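Ukilbridge Rink Forum > Equipment and maintenance
Helmet liners going hard after one season

kulix_left_wing
Posted in September, 9 posts in thread

I have now had two helmets where the foam at the temples went stiff inside a year. Both were stored in the bag between sessions. The shell is fine in each case. Is this a material fault or am I doing something wrong? I skate twice a week and sweat a fair amount.

tapeandwax
Storage. Salt from sweat stays in the foam when the water goes, and the surface skins over. Take the helmet out of the bag the same evening and rinse the liner with lukewarm water once a fortnight. No detergent stronger than baby shampoo.

Letomano_D
Depends which foam. Vinyl nitrile and expanded polypropylene age differently. VN is the softer, darker stuff that gives under a thumb. EPP is the beady one. EPP hardly notices sweat but it cracks if you bend it. If yours has gone stiff and slightly shiny, I would bet on VN.

kulix_left_wing
It gives under a thumb when new, so VN then. Is a stiff liner still safe?

tapeandwax
For a beer league, probably.

Letomano_D
I disagree with that. The liner is what absorbs the knock. The shell only spreads it. If the foam no longer compresses and recovers, more of the load reaches your head. Press a thumb in for a few seconds and let go. If the dent is still there a minute later, or you cannot make one at all, replace it. 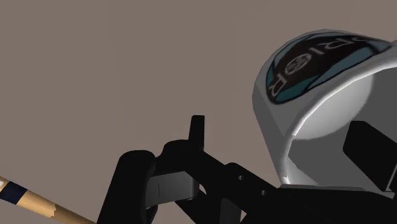 Fit comes into it as well. Foam that has shrunk by a couple of millimetres on each side leaves the helmet free to rotate, and people answer that by cranking the chin strap. The strap is there to keep the helmet on – it does nothing for a loose fit. Reset the length adjustment first, then the strap.

gautam_road_end
Can you buy the liner on its own? The Gautam shop quoted me 25 for a set of pads, and a new helmet in the same range is 180.

Letomano_D
Comfort pads, yes. The main impact liner is usually bonded to the shell and should be left alone. Check which one the 25 is for. Gluing in third-party foam will almost certainly void the certification, and some solvents attack the shell.

tapeandwax
I have reglued pads with contact adhesive for years and never had a shell go soft.

Letomano_D
You would not see it. Stress cracking starts round the screw holes, under the hardware. Take the screws out and look with a torch.

tapeandwax
Fair point on the screw holes. I still say 180 is a lot to spend on a thumb test.

kulix_left_wing
Did the test on both. The older one does not dent at all. The newer one dents and comes back, slowly. Retiring the first, rinsing the second.

gautam_road_end
Rang the shop. The 25 is comfort pads only, part 1496, and they have to order it in.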